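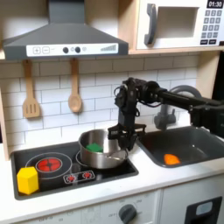

Can the play kitchen go back out on the floor this week? Not until the hood is re-fixed and the shelf under the microwave is checked, so call it end of the week at the earliest.

November 3, 2020

Play kitchen, the Solberg job. Started late, bench was full of the Adora chairs till after ten. Notes as I go, will tidy up later (won't).

Hood first. Customer says it "tips." Pushed up on the front lip and yes, there is play, maybe a sixteenth at the chimney end. Two screws from behind, both the short ones that came in the Gremalis bag. They bite in the skin of the back panel and not much else. Somebody had already tried wood glue on the left one, yellow crust all round the hole. Scraped it out. Plan: drill through, longer screws, washer on the back side. Don't overtighten, the hood will bow and the white strip will pop off the front.

White control strip - print is fine. Plus and minus squares on the left still crisp, the gray bars at the right end also. Was told the print was rubbing off but I don't see it. Wiped with damp cloth only. NO alcohol on this, we lost the print on the last Jevska panel that way and had to eat it.

Round knobs on the strip: leave alone. Asked if they should turn. Not touching that question, not in the quote.

Utensils. Spatula and spoon both hang off the bottom edge of the hood. Like where they are, kids go for them first. Trouble is every time someone yanks a spoon straight down the pull goes into the hood, and I think that's what worked the screws loose in the first place. Options:

- leave as is, better screws up top
- move the hooks to the tile panel (more holes, ugly, plus the tile is a printed sheet on this batch and it tears at the drill)
- shallower hooks so the spoon comes off with less of a fight

Going with first and third together. Have shallow hooks in the drawer under the vise, the brass-ish ones. Check they clear the spatula hole, its a smaller hole than the spoon's.

Spoon: fuzzy along one side of the bowl. 220 then 400, then mineral oil, wiped off, left overnight on the rack. Spatula slots are worse than the spoon, always are, end grain inside the slots and sandpaper doesn't want to go in. Used a folded strip over a popsicle stick. Slow. Middle slot had a sliver standing up, gone now. Run a cotton ball through tomorrow and see if it snags.

Backsplash. White tile look, gray lines. Greasy film over the stove side, which is funny for a kitchen that never cooked anything - hand lotion I guess, or snack. Dish soap, warm water, wrung-out cloth, came up good. Lower corner was lifting a bit, thumb sized. Contact cement with a toothpick, weight on it for an hour. Held when I picked at it. Look again Thursday.

Microwave. Door handle is the dark curved one. Took it off, the screw had backed out half a turn, put a drop of blue on it and back in. Swings OK. Display says 01:30, that's just how it's printed, it does not change, please stop asking me to fix the clock. Number buttons are fine. Wiped the inside, light beige, shows everything. There was a raisin. Possibly a raisin.

Shelf under the microwave: want to see if the pins are plastic or metal. If plastic, swap. The microwave isn't heavy but a kid leaning on the open door is. Haven't pulled it yet, need to empty that side first.

Stovetop. Black, shows every fingerprint, nothing to do about that. Checked for sharp edges around the rim with the back of my hand, none. Stainless saucepan sits flat on it, doesn't rock. Bottom of the pan has a burr? felt something near the edge, went round with the fine file and then it was gone so either I got it or I imagined it. Handle rivets tight. Pan is real steel so it will scratch the black top sooner or later. Suggested a felt dot. Customer does not want felt dots. OK.

Measured the gap from pan rim up to the bottom of the hanging spoon, wanted to know if the spoon gets knocked when the pan gets lifted. It's fine with the pan toward the front. Pan pushed all the way back is tighter. Shallow hooks drop the spoon a hair lower, so re-measure after they go in. Don't forget this. I forgot it last time.

Side panel, left, the light wood one. Good shape. One dent low down, shoe height. Tried steam, wet rag and the old iron, came up most of the way. Will take a coat of the water based with the other side, satin not gloss. Shop can says 2 hrs between coats, in this cold more like four. Heater on in the back bay if anybody is in before me.

Screw count for the whole unit, since I had to order: 30 of the long, comes in boxes of 99 for some reason, so we'll have leftovers til spring. Put them in the blue bin and LABEL it. The unlabeled bin is how the short ones ended up in there.

Pull test, homemade: luggage scale hooked on the spoon hook, straight down, slow. With the old screws I stopped at the point where I could see the hood shift, didn't want to tear the panel out. Will do the same with the new ones tomorrow and write both down next to each other. Not a real test, don't quote it to the customer.

Also on cycles - the Gremalis sheet says the microwave hinge is good for 2,000 openings. In a waiting room that is what, a few weeks? Told the customer to budget for a spare hinge. Spare is on the shelf next to the paint shaker, one left, reorder.

Cost so far. Parts nothing much, it's all labor. Quote was 70 for the hood and utensils, I'm already over on hours because of the stupid slots. Do not add the dent or the tile corner to the bill, just did those. But next time say up front that sanding slotted stuff is its own line. Put it in the price list. Whoever has the price list.

Color question from the front desk: could the hood be touched up. It's a dark gray, we don't have it. Closest on the rack is the charcoal from the Adora chairs and it's too blue, held the stick up against it by the window and again under the tubes, blue both times. There's only a small rub mark on the chimney corner. Leave it. A bad match shows more than the rub.

Left for tomorrow

- long screws + washers in hood, both sides
- shallow hooks, then re-measure over the pan
- pull test, write it DOWN
- cotton ball on spatula slots
- shelf pins, metal if we have four that match
- side panel first coat, before lunch or it won't be dry
- call Solberg re pickup, they close early

Borrowed the small square from the Jevska bench, it's on the windowsill, somebody will be lookng for it.

Later, 4:40. Found the matching pins, metal, in the coffee can. Only three. Order one more or rob it from the display unit.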